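FOR IMMEDIATE RELEASE
Thu 12 December

Mabula puts a robot arm on the parts bench, and we kept our seats

I run the small parts bench at Mabula, so they asked me to write this one. Fair enough, I'm the one who works next to the thing! Today we're announcing that Flenus, our bench automation project, is moving out of trial and into everyday use at our Skistance shop.

If you've ever ordered a kit from us, you know it comes with a bag of little metal and plastic pieces. Until September every one of those pieces was picked out and put in place by hand, by four of us, and my wrists can tell you all about it.

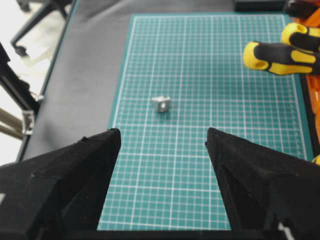

We started Flenus with single parts, one at a time, on the same kind of gridded mat we've always used. I liked that. I didn't want to learn a whole new bench, and I didn't have to — the bins stayed orange, the screwdrivers stayed where my hand expects them, and the arm had to fit in with us. We gave it 13 part types to begin with and we're at 21 now.

Plastic pieces were harder. They tangle, they lean on each other, and two of them can look the same until you turn one over. We spent a good many afternoons on those, with plenty of grumbling (mostly mine).

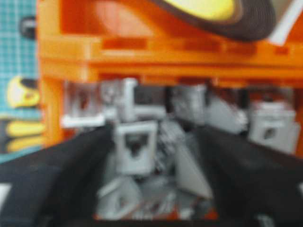
So what changes for people? All four of us are still here, and our hours and pay are the same. We do less picking and a lot more checking, fixing and final assembly, the part of the job I'd always wanted more of. Each of us has also been trained to stop the arm, reset it and teach it a new part. When it gets stuck, we sort it out ourselves and carry on.

Next up is Soda, our line of small frame kits, which means longer and heavier pieces. I'm a bit nervous about it and pretty excited too.

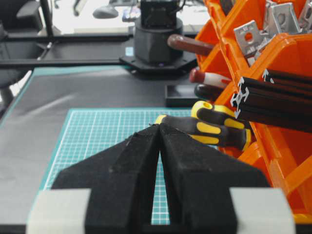 The gripper at the bench, with brackets, black extrusions and screwdrivers in the orange bins.

Customers and local press are welcome to come by the Skistance shop and see the bench running. Get in touch through the Mabula front office to set up a visit.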